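Ellanthorpe table-clearing trial gets its equipment money

Posted 12/1/22

Well, the budget went through! I've been banging on about this for months, so thanks to everyone who put up with me at morning tea. The Ellanthorpe dining centre has the go-ahead to plan for an automated table-clearing bench, and I've finally got a bit of detail I can share.

The short version is that we're buying 2 pairs of hand-held grippers first and leaving the arms until later. Levente Vörös did the sums back in August and reckoned we'd be mad to sign for a full Bozkurt bench before we knew which of our dishes it could cope with (we have a lot of odd crockery, as anyone who's eaten here knows). So a person works the grippers by hand, the recordings get used to train the system, and the arms come out of next year's money.

Pei-shan Lam from Ollent has been looking after the technical side. She wants trays, bowls and plates covered before anyone so much as mentions cutlery, and I'm not about to argue with her. Glasses are further off still, and I'd budget for a few breakages when we get there.

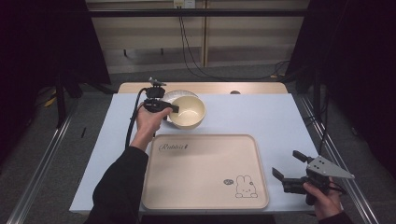

A bowl, a plate and the rabbit tray, with a gripper in each hand.

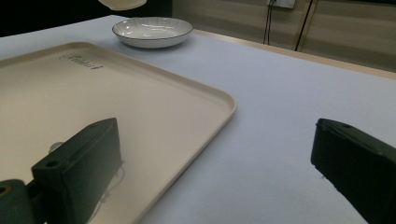 Can the grippers we buy now be used once the arms arrive?

The fingers can, and the hand-held bodies can't. Ollent's quote has the same finger set fitting both, so we'd move those across and keep the bodies for recording new dishes.

Now, the money, which is what most of you have been asking me about. The grippers are the big item, as you'd expect, but the small stuff adds up faster than I'd like. Spare finger pads are $15 each and we've ordered 80 of them. Čestmír Vlček thinks that's too many. I think he's never had to wait on a parcel in school holidays — we'll see who's right. Cables, mounts and a decent storage case came to $709 all up, and that was after I'd rung Allau and asked very nicely for a better price on the case.

We still haven't settled where the finished bench will go. I'd like it near the dish return, where there's already power and people are used to leaving their trays. Nesrin Ağca would sooner have it out the back, away from the lunch rush, and she does run the kitchen, so her vote counts for more than mine. If it goes out the back we'll need an electrician, and that isn't in the budget yet. I've asked for a quote.

Staff hours are the other thing I left out of my first draft (whoops). Somebody has to do the recordings, and they should be paid for it at their normal rate. Fadime Altıntaş has put in a line for that now, along with a bit for the training session, and it's made the whole plan look a lot more sensible.

If you've got a favourite mug or a weird-shaped dish you reckon should be on the test list, drop me a note or leave it on my desk with your name on the bottom. Soup bowls are covered, thanks, I've got plenty! The next thing to be signed off is the electrician's quote, and I'll put the figure up on this page when it comes in.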